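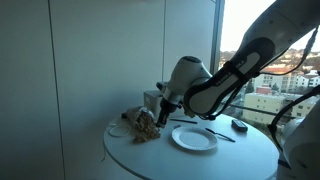

The arm at the round table, with the gripper against the bag and a paper plate set out.

Kitchen tips from the Noltside open day

I went to the October open day at Noltside to see a robot arm handle food. I came home with more notes on bags and plates than on robots. Lorne Gagnon ran the demonstration and answered questions while the arm worked, and most of what follows came out of what he told us.

Bags of dry food

Soft bags are harder for a gripper than boxes or tins, Lorne said, as they change shape each time they are touched. They are awkward for people with stiff hands too. Before you pick one up, tap the bottom on the worktop so the contents settle, then squeeze out the spare air and twist the top tightly. Hold it below the twist, where it is firm. Don't lift a full bag by one corner.

If a bag has gone slack because it is half used, fold it down to the level of the food and clip it. A clothes peg will do for a small one. Anything you open every day is better in a jar.

Paper plates

A light plate slides when something is tipped on to it. Put a folded damp cloth underneath, or hold the rim with your free hand. Pour from low down, near the middle, and stop before the pile reaches the rim. A plate with a raised edge keeps small pieces in better than a flat one.

For a children's tea, fill the plates at the worktop and carry them over two at a time. Taking the bag round the table takes longer and leaves more on the floor.

Setting out before you start

Mitiku Mersha, who was helping Lorne, sets out his own kitchen the same way he sets out a demonstration. The thing being filled goes in the middle and the thing being emptied goes to one side. Handles point towards the person using them. I have tried this with baking and it does save reaching across.

Keep phones, remote controls and loose cables off the part of the table where you are working with food. Coil a cable and move it well back if it has to stay.

Light

Work with the window to one side of you if you can. With it behind you, your own shadow falls on the job. A matte white top shows up crumbs well but hides white things, so use a coloured board for rice, flour or peeled garlic.

If you go

The demonstration started at 2 and the talk afterwards lasted until 5. There were 7 chairs, so arrive early if you can't stand for long. Questions were welcome throughout. Tea was downstairs, and the Cloutier bus stops outside.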